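Former envoy says Permont must keep talking on prisoner lists

Nov 20, 2020

Aslı Gezer spent most of her working life carrying messages between governments that did not want to be seen writing to each other. She retired from the foreign service of Permont in March and now lives in a rented flat above a pharmacy in Stillow, where she agreed to talk about the stalled prisoner talks with Cotell.

She was the deputy head of Permont's delegation for the first two rounds. The talks were suspended after Cotell expelled the delegation's legal adviser and Permont answered by closing the Cotell trade office.

"Closing the trade office was a mistake," she said. "It had four staff and it did very little, but it was the one place where their people could walk in the door without an announcement. I said so at the time and it was noted."

The figure most often quoted in the dispute is 3,843, the number of people Permont says were detained in the border districts and never formally accounted for. Cotell has always rejected it. Gezer said the number came from family registrations and that the delegation knew it included duplicates.

"Some families registered the same son in two towns, under two spellings," she said. "We told the ministry that. The ministry wanted to use the whole number and so the whole number went into the statement. After that, every meeting started with an argument over the number and we lost the morning."

The second round was meant to get past this by working from a short list. Both sides agreed to exchange 100 names each and report on what they knew. Permont got back answers on 49 of its names. Gezer described those answers as uneven. A few came with a place of detention and a medical note, and others said only that the person was "not held," with no date attached.

"People at home called it an insult," she said. "I thought it was workable. You take the answers you have, you go back with questions on the rest. We had the questions typed up. They are probably still in the folder."

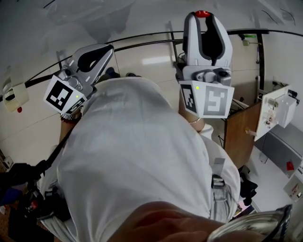

The expulsion came nine days later. Cotell accused the adviser of meeting opposition figures, and the centre of the argument shifted from the lists to the conduct of the delegation. Gezer would not discuss the adviser's case in detail, saying he still has a complaint before the service. She did say the accusation was made in public before it was raised with her privately.

"That told me the decision had been taken higher up," she said. "The people across the table from us were embarrassed. One of them rang me that evening and talked for ten minutes about the weather and his daughter's exams. I understood what the call was for."

She was asked about the proposal by the opposition leader in Permont, known in the press simply as Çetinkaya, to tie any new round to sanctions on Cotell's interior ministry. Gezer said she had met him once and found him well briefed, but that she disagreed with him on the order of things.

"If you put sanctions first, you have to be ready for a year without an answer," she said. "Maybe that is the right policy. I don't vote on it any more than anyone else does. But he should say to the families that it means a year, and he hasn't said it."

The government has taken a different line, saying it will return to the table once the expulsion is withdrawn. Gezer does not expect that to happen. In her experience, she said, expulsions are rarely withdrawn and are usually allowed to lapse when a replacement is quietly accepted. She would send a new adviser's name through a third country and say nothing to the newspapers.

Asked which third country, she declined to answer.

She has been in touch with a number of the families since leaving the service. Most of them write by post. She said the letters have changed in tone over the past months and now ask less about negotiations and more about paperwork, such as how to get a pension paid or whether a house can be sold when one owner is missing.

"The law in Permont makes them wait seven years," she said. "That could be fixed by our own parliament with no help from Cotell. I wrote a memo on it and I'm told it was forwarded to the justice ministry."

The justice ministry said it was reviewing the waiting period but had no timetable for a bill. The foreign ministry did not respond to questions about the second round. A spokesperson for Cotell's embassy said its position on the lists had not changed.

Gezer said she has been invited to give evidence when the parliamentary inquiry opens and plans to attend. She has asked for access to her own notes from the talks, which remain with the ministry.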